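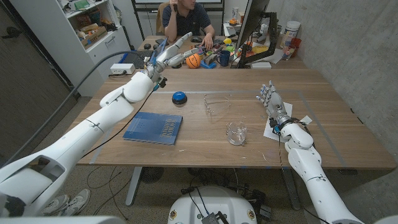
Reading time: 3 minutes

Progress report to the Drimitz Fund: worker advice and wage claims project, Soler Street office

Dear friends at the Fund,

It hardly seems possible that we are already at the halfway mark of the grant, and I want to start by thanking you for your patience with the date of this report. I had meant to send it in February, but the Cleken hearings landed in the same stretch and everybody here was needed for those.

When we wrote to you last, the advice desk was open two evenings a week and most of the people who came to it were from the restaurants and hotels close by. We now have a third evening, from 5:30 until whenever the last person has been seen (your grant pays for the extra hours, and for the sandwiches, which I promise are modest). The mix of people has changed quite a bit. We see many more home care aides and night cleaners than we used to, and they bring different troubles with them. A cook will usually come in about tips or a short check. An aide is more likely to come in about travel time between clients, which her agency has never paid and which she may never have thought of as work at all.

We opened 66 new cases in this period. Of those, 17 have been settled with back pay, most of them after one letter, and 13 went on to the state labor office, where they are moving at the speed you would expect. The rest are open with us or were closed after advice. We did lose touch with a few people who changed phone numbers, and I would like us to get better at taking a second contact at the first visit. The new intake form has a line for it, though it's easy to skip when the room is full.

The biggest single matter has been the Cleken laundry. You may remember that the day shift there voted to join the union last year and that first contract talks had stalled over scheduling. Our part has been a small one, as it should be, and the bargaining belongs to the workers and their local. What we did was sit down with people one at a time to go over their pay stubs and write out a plain record of missed meal breaks. Those records were used at the hearings, and we're waiting on a decision. Whatever comes of it, several of those workers have since brought coworkers from other shops to the desk, and I'm very glad of that!

The rights booklet is finished too, after more drafts than I care to remember. We printed 3000 copies in English and Spanish, and they've gone out through churches, the bus depot, two clinics and the break rooms where we were allowed in. The section on retaliation had to be written over again when early readers told us it frightened them more than it helped. It now opens with whom to call. A Portuguese edition is translated and waiting for a second reader.

Now for what has gone less well. The evening training for shop stewards started strong and then thinned out badly, and we think a six-week course was simply too much to ask of people who work split shifts. We've recast it as single sessions that can be taken in any order. We also had trouble with Tenum, the case tracking software we moved to in the fall, which would not carry over the notes from our older files. Those are being typed in again by hand, and the work is a little more than half done.

On money, we are slightly under on rent and over on interpreting. With your permission we would like to move the unspent rent to interpreting for the coming period, and a revised budget is attached for you to look over. We would also love to have you visit on one of the desk evenings, any time after six, when the first rush has eased and there's a chance to sit and talk.

With warm thanks from all of us at the Soler Street office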